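Lehre > Rechnerarchitektur > Skript > Kapitel 5: Hauptspeicher

Kapitel 5: Aufbau und Adressierung des Hauptspeichers
Stand: 2023-07-08, Lehrgebiet Technische Informatik, Standort Testeck

5.1 Speicherzelle

Eine DRAM-Zelle besteht aus einem Transistor und einem Kondensator. Die Information liegt als Ladung vor und geht durch Leckströme verloren. Jede Zeile muss deshalb periodisch aufgefrischt werden (Refresh). Bei DDR4 beträgt das Intervall im normalen Temperaturbereich 64 ms. Das Auslesen ist destruktiv, der Inhalt wird vom Leseverstärker zurückgeschrieben.

SRAM-Zellen bestehen in der üblichen Bauform aus sechs Transistoren und benötigen keinen Refresh. Der Flächenbedarf je Bit ist deutlich höher. Einsatzgebiet sind Registersätze und Caches (siehe Kapitel 4).

5.2 Organisation

Die Zellen sind matrixförmig angeordnet. Mehrere Matrizen bilden eine Bank, mehrere Bänke einen Baustein. Die Bausteine, die gemeinsam auf einen Zugriff antworten, bilden einen Rank. Die Datenbreite eines Ranks beträgt bei DDR4 ohne ECC 64 Bit, mit ECC 72 Bit.

Ein Lesezugriff läuft in folgenden Schritten ab:

1. ACTIVATE: Die Zeilenadresse wird angelegt, die Zeile wird in den Zeilenpuffer übernommen.
2. READ: Die Spaltenadresse wird angelegt. Nach Ablauf der CAS-Latenz liegen die Daten am Bus.
3. PRECHARGE: Die Zeile wird geschlossen, die Bitleitungen werden vorgeladen.

Trifft der folgende Zugriff dieselbe Zeile, entfallen die Schritte 3 und 1 (Row Hit). Ist in der Bank eine andere Zeile geöffnet, sind alle drei Befehle erforderlich, beginnend mit PRECHARGE (Row Conflict).

5.3 Zeitparameter

tRCD: Abstand zwischen ACTIVATE und READ
CL: Abstand zwischen READ und erstem Datenwort
tRP: Abstand zwischen PRECHARGE und nächstem ACTIVATE
tRAS: Mindestdauer zwischen ACTIVATE und PRECHARGE

Die Angaben auf Modulen erfolgen meist in Takten. Für den Vergleich verschiedener Module ist in Nanosekunden umzurechnen. DDR4-3200 arbeitet mit einem Bustakt von 1600 MHz, ein Takt dauert 0,625 ns. CL 22 entspricht damit 13,75 ns.

5.4 Mehrkanalbetrieb

Bei zwei Kanälen verdoppelt sich die theoretische Bandbreite, die Latenz des Einzelzugriffs bleibt im Wesentlichen gleich. Voraussetzung ist die Bestückung beider Kanäle. Welche Steckplätze zu welchem Kanal gehören, ist dem Handbuch der Hauptplatine zu entnehmen.

5.5 Übungen

Aufgabe 5.1: Im Simulator Cala ist die Zugriffsfolge »urkora« zu laden (859 Zugriffe, davon 88 Row Conflicts und 47 Zugriffe auf geschlossene Bänke). Bestimmen Sie die Anzahl der Row Hits und die mittlere Latenz bis zum ersten Datenwort für tRCD = CL = tRP = 22 Takte. Wartezeiten durch tRAS und Refresh sind zu vernachlässigen.

Aufgabe 5.2: Berechnen Sie die theoretische Bandbreite von DDR4-3200 für einen und für zwei Kanäle.

Die Lösungen sind als PDF über die Kursseite abzugeben. Die im Mai ausgegebene Fassung der Zugriffsfolge ist nicht mehr zu verwenden.

Kontakt: Sekretariat Technische Informatik, Testeck | © 2023 Lehrgebiet Technische Informatik | Nach oben

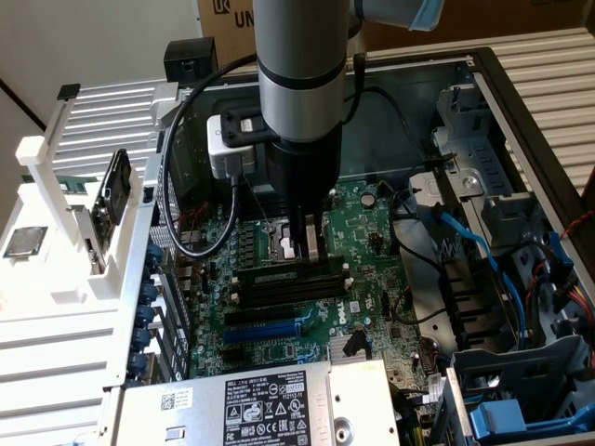 Abb. 5.1: Speichersteckplätze auf der Hauptplatine, Gehäuse liegend und geöffnet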